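Fall Notes from the Tivach Tool Library

2018-10-31

The library moves to winter hours in November. The front door will be open from noon to seven, with no morning session until spring. The drop box on the Vuditz Street side stays open all night as before, but please use it only for hand tools that fit through the slot without being pushed. Power tools, ladders and anything with a blade longer than your hand need to come to the desk.

Membership and renewals

We now have 600 paid households, and the shelves held 1078 items when the fall inventory closed. The last inventory came in at nearly 1000. Most of the new items came from two house clearances on the Toivonen side of the creek and from members who were moving to smaller places.

Renewals are due by the end of November for anyone who joined in the fall. The fee has not changed. You can renew at the desk or by mail, and your borrowing record carries over either way. If you have an overdue item, bring it back first. The system will not take a renewal while something is still out past its date, and the desk can't override it.

Members who moved over the summer should give us the new address. A number of reminder cards came back undelivered in September, and those accounts are on hold until we hear from you.

Late returns

The loan period is still one week, with one extension if no one else has asked for the item. In October we had waiting lists for the leaf blowers, the gutter scoops and both pressure washers. Several were out for more than two weeks at a time. People on the waiting list had arranged their weekends around those tools and had to be turned away.

If you can't get back to us by the due date, call. We can often add a day or two when we know what is going on. The late fee is the same as last year and goes to the repair fund.

Care of hand tools over the winter

Many of our returns in cold weather come back with surface rust, and the same thing happens to tools people keep at home. An unheated garage or shed goes through a lot of damp between now and March. A few habits will save most of the trouble.

Wipe metal parts with a dry rag after each use, then with a rag that has a little light machine oil on it. You don't need much. If the tool feels slippery or leaves a mark on your sleeve, wipe some off. Wood handles can be rubbed with boiled linseed oil once a season. Lay the used rag flat outdoors to dry before you throw it out. Oily rags left in a pile can heat up and catch fire.

Wrenches, chisels, screwdrivers and files do better in a fabric roll than loose in a drawer. The edges don't knock against each other, and a missing piece shows up as soon as the roll is opened. Let the tools dry fully before you roll them up, or the fabric will hold the moisture against the steel. Once a month, open the roll and leave it that way for an afternoon in a warm room. If the fabric smells musty, take everything out, wash it by hand in cool water and hang it until it is dry all the way through the seams.
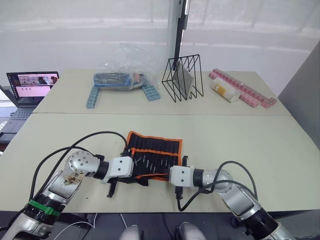 Sharpening

The sharpening bench is open during all regular hours. Bring kitchen knives wrapped in newspaper or a towel. We take up to 4 blades per household per visit, and you can usually pick them up the next open day. Mower blades and chain saw chains are accepted through the winter, and this is a good season to bring them in. In April the wait runs to three weeks.

We don't sharpen serrated knives, scissors with plastic pivots, or anything with a cracked handle. Pinking shears have to be sent out, and we have stopped doing that.

Snow equipment

Snow shovels, roof rakes and the two small snow blowers will be moved to the front room in the second week of November. Shovels may be kept for the whole season with a deposit, which you get back in April. Roof rakes and snow blowers are on a two-day loan and can't be extended when snow is in the forecast.

The snow blowers go out with a full tank and should come back with one. Use the fuel listed on the tag tied to the handle. Last winter one of them was filled with the mixed fuel meant for the string trimmers, and it was out of service through most of February.

Sendeo account change

Reservations made by computer now go through Sendeo in place of the old sign-up sheet. Your user name is your member number. The first time you log in you will be asked to choose a password, and after that you can see due dates, waiting lists and any fees on one page. Phone reservations will continue for those who prefer them. Please don't do both for the same tool, which puts you in line twice and slows things down for other people.

Wanted

We can use bar clamps of any length, a tile saw in working order, extension cords with three-prong plugs, and gallon cans with tight lids. We have enough hammers, paint trays and bench vises for now and can't take more. Donated power tools are tested at the desk before we accept them, so allow fifteen minutes and bring the charger if there is one.

The next newsletter goes out in the new year. Items for it can be left in the tray by the door.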